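I bought the Cirkwood throw in April, after my old one finally gave up at the corners, and I've had it long enough now to say something useful. I was after a blanket for the sofa that could go in the wash every week or so, and the lady at the Rudside shop steered me to this one. It cost 165, a lot more than I'd meant to spend – I did walk round the shop twice first!

It's warm without being heavy, and big enough for two if neither of you is a fidget. Mine has been through the machine more times than I can remember and has kept its shape nicely, though it takes an age to dry, so do it in the morning. My one real grumble is the label, a great stiff thing sewn in just where your chin goes. I unpicked mine with nail scissors. 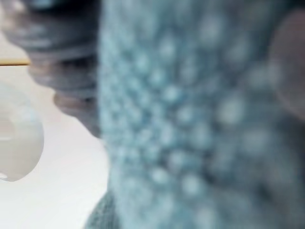

Burgi Kofler

The pale blue is a soft, slightly greyish shade, and the raised bumps all over are what sold it to me. They do pick up crumbs (toast is the worst), but a good shake out of the back door sorts that. I'd buy another, and my sister has already asked for one in green.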